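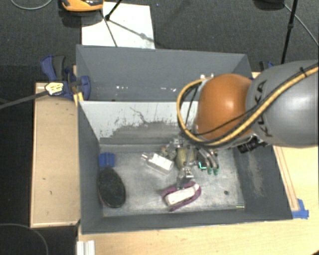
Software Group Completes Move to New Planning and Grasp Selection Tools

Jan 15, 2026

The Software Group of the Nudcombe Laboratory has completed the move of its bin picking work to a new planning and grasp selection package, known within the laboratory as Previa. The change was approved last May and has been carried out in stages, so that projects already in progress could continue on the earlier software until their results were complete. All new work in the manipulation area is now expected to use Previa.

The package brings together three functions that were previously maintained as separate programs: the processing of depth and color data, the ranking of possible grasps, and the planning of arm motion into and out of a bin. Each of these had its own settings files and its own way of naming coordinate frames. Differences among them were a frequent source of lost time, particularly when a project passed from one member of staff to another.

Perception

The perception component accepts a point cloud and a color picture taken from a fixed position and divides the contents of the bin into candidate objects. It does not require a stored model of each item. This was a firm requirement of the group, which works with mixed household goods and does not wish to scan every new object before it can be handled.

Clear plastic remains the most difficult material. Depth readings on transparent bottles are often missing or fall on the bin floor behind them, and a label may be the only part of the bottle that returns a usable surface. The present release addresses this by comparing the outline found in color with the outline found in depth. Where the two disagree by more than a set amount, the region is marked as uncertain and passed to the grasp component with a lower weight. Dark objects lying against dark walls are treated in the same way. Staff should note that the marking is conservative, and that a well-lit black object will sometimes be flagged without need.

Worn surfaces inside a bin also have an effect. Scratches and patches of missing paint can produce edges in the color data that resemble the edges of small items. The new release therefore keeps a reference view of each empty bin, which must be renewed whenever a bin is moved or replaced. The command for this is described in the second chapter of the user guide.

Grasp Selection

For each candidate object, the grasp component generates up to 200 finger placements and assigns each a score. The score takes account of the surface under the fingertips, the clearance between the fingers and the bin walls, and the expected change in the object's position if contact is made on one side first. Only the 45 best placements across the whole bin are sent to the planner. Earlier versions sent the complete set, and the planner spent much of its time on grasps that had little prospect of being used.

The weights given to each term can be changed in a single file. The group asks that changes be made in a copy and that the copy be stored with the results of the trial. Several sets of results from last year could not be compared with one another for want of this record.

Motion Planning and Control

The planner treats the bin walls, neighboring bins and any clamps on the rim as fixed obstacles. Clamps must be entered in the cell description by hand. They are small, but they stand above the rim and lie close to the path of the wrist when the arm approaches a corner. Hoses and cables attached to the arm are represented by a set of enlarged shapes around the last joints. This is a simple approach and it excludes some motions that the arm could safely make. A more exact treatment of the hose is under study – no release date has been set.

During the final part of the descent, control passes from the planned path to a guarded motion. The arm moves at reduced speed and stops when the measured force at the wrist exceeds a set limit. The planner then receives the position at which contact was made and may close the fingers, shift to one side or withdraw. All three choices are logged, together with the 100 force readings before the stop and the 100 after it.

The interface to the arm controller has been rewritten and placed behind a common layer called Balon. Projects that send commands directly to the controller will continue to work for the present, but this route will no longer be tested with each release. Authors of such programs are advised to begin moving them to Balon.

Results to Date

The acceptance test consisted of 400 attempted picks from mixed bins, run on the same cell with the old and new software in turn. The time from the arrival of sensor data to the first motion command was shorter with Previa in every group of trials. The number of stops caused by unexpected contact with a bin wall also fell. Performance on flat objects lying close to a corner did not improve, and the report recommends that this be the first subject of further work. The full report may be read on the laboratory's internal pages.

"The former tools served the laboratory well, but each was written for a particular project," said Eliseo Cuautle, who heads the Software Group. "We now have one set of logs and one cell description. A question about a failed pick can be answered from the record, and a second person can repeat the trial."

Replay Tool

A replay tool, Chow, is supplied with the package. It opens a recorded trial and shows the sensor data, the ranked grasps and the planned path on one time line. A user may change a weight or a limit and see which grasp would have been chosen, without operating the arm. Chow reads logs from the earlier software in part: joint positions and sensor data are supported, and grasp scores are not.

Support and Training

Projects still using the earlier programs will receive corrections for serious faults until the end of May. After that date the programs will be kept in the archive in their final form. Requests for an extension should be made in writing to the Software Group and should state the name of the project, the cell in use and the reason the move cannot be made in time.

Training is offered in two parts. The first covers installation, the cell description and the reference view, and is required before a user account is opened. The second covers grasp weights and the replay tool and may be taken at any later time. Members of staff who attended the trial course last year need take only the second part. Enrollment is through the training office.

Print this page
E-mail this item

Recent Items
Balon Interface: Notes for Project Leads
Revised Rules for Storing Trial Data
Training Calendar for the Spring Term
Calibration of Fixed Depth Sensors: A Short Guide
Software Group Annual Summary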